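Ticket 3601 - Urnier two-arm linen kit, pillow routine stops before placing
Status: open, waiting on vendor

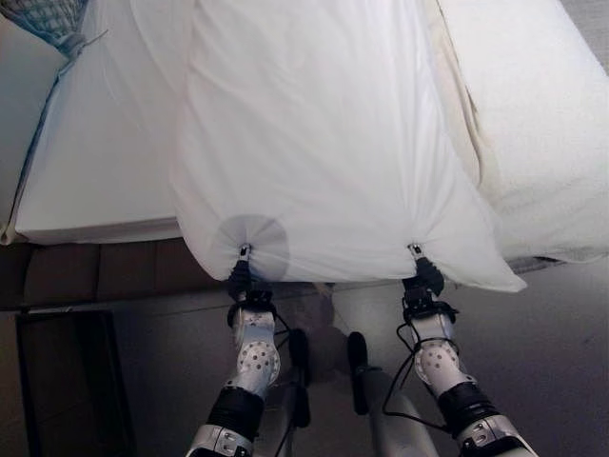 Opened 2023-05-26 by site tech, Brosodholm guest house

We are on a paid trial of the Urnier kit, sold to us through Luleo. The sales sheet says "handles all standard bedding out of the box." We have standard bedding. The pillow routine picks up by the two lower corners, lifts, and then on a lot of runs it just stands there holding the pillow until the timeout hits. Code on the tablet is 832, "grasp uncertain." The manual lists 832 as "contact support," so I am contacting support.

Software is the version it shipped with. Room 25, same bed every time. Sheets are not a problem so far, only pillows.

Luleo support, reply 1

Thank you for reaching out. Please power cycle the unit, clean the fingertips with a dry cloth and run the calibration from the Service menu. Most 832 codes are caused by lint.

Site tech

Did all of it before I wrote in. Did it again anyway. Fingertips were clean both times. Calibration passes, then 832 on the second pillow. If calibration passes and the fault comes right back, I'd like to know what calibration is checking.

Luleo support, reply 2

Calibration checks arm position only. It does not test grip. Can you confirm the pillowcases are fitted and not oversized? Extra cloth at the corners can bunch up under the fingers and confuse the grip reading.

Site tech

They are ordinary white cases, a bit roomy, like every case we own. Yes, the cloth bunches where it gets pinched. I don't see how you pinch a pillowcase without bunching it. The sales sheet says nothing about snug cases, and I'm not buying new linen for a trial.

I tried a few things:

- Grip force up one step. Fewer stops, still some.
- Grip force up two steps. It finished the run, but left a crease in the case that I had to smooth out by hand. Put it back.
- Moved the second pillow farther away. No change.
- Swapped in a Probert case from the other wing, which is a tighter fit. Three clean runs, then 832.

So case size may be part of it - I'll give you that much - but it isn't the whole thing.

Luleo support, reply 3

Thanks for the detail. We have passed the logs to Urnier. In the meantime please raise the timeout from the default to 325 seconds so the unit has more time to recheck its grip.

Site tech

Timeout raised. It now holds the pillow up for more than five minutes and then gives me 832. I can make the bed in less time than that.

Please leave this open. Before the trial ends I need two things in writing: what grip reading triggers 832, and whether there is a fix with a date on it. "Passed to Urnier" is not a fix. Timeout is back at default and we are doing pillows by hand.

Luleo support, reply 4

Understood. Ticket stays open at priority 2. Urnier has asked for one more log with grip force at the factory setting and the original cases.

Site tech

Log attached. Nothing changed, 832 on the second pillow again.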